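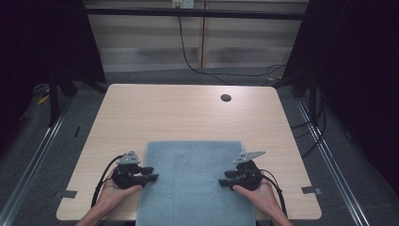 November
By Zane Lukoševičius

Progress report to the Whitelaw Fund: Bindthorpe oral history and newspaper project

We have had a terrific few months and I'm glad to be writing this one. When I sent the last report we were still arguing over how to number the boxes. Since then we have scanned 805 issues of the Bindthorpe weekly, out of the 1049 that survive, and the first batch is up on the library's site where anybody can read it. People are reading it! The reference desk has had calls from as far off as Golta, mostly from families who moved there when the cannery closed and want to find a wedding notice or a ball game score.

Scanning. The bound volumes went faster than we planned and the loose issues went slower. Loose pages from the war years are brittle at the folds, and Po-yen Lu has been flattening them overnight between blotters before they go anywhere near the scanner. That adds a day per batch. I think it's worth it, and the pages look wonderful on screen, right down to the seed ads. The 244 issues still to do are nearly all loose, so please expect the pace to drop over the winter.

Text search is working but patchy. The paper changed its typeface at least twice and the software reads the older one badly (the mayor comes out as "the manor" quite a lot). We are correcting the front pages by hand and leaving the inside pages for later.

Interviews. We promised you 12 and have recorded 7. Two people were ill and one changed her mind, which is her right. The ones we do have are so good. A retired typesetter talked for nearly three hours about setting the election results while the phone kept ringing with new ones, and he still had his apron. Po-yen is transcribing that one now and keeps coming into my office to read bits out loud. We've booked four more for after the holidays and I'm hopeful about the last.

Budget. We are inside it on everything except storage boxes. The Saltari boxes went up in price between our quote and our order, and we moved $1000 over from the travel line to cover it, as you agreed by email. Travel has been light anyway, as most people have preferred to come to us. The receipts are in the attached folder.

Still to sort out: permission for the photographs the paper bought from outside. We have left those blurred online for now. I've written to the two agencies I could trace and had one friendly reply, no answer yet on fees.

Next up are the loose issues from the 1950s, the four interviews, and a reading evening in the children's room, with old recipes from the women's page. Come if you can. The prune loaf is better than it sounds.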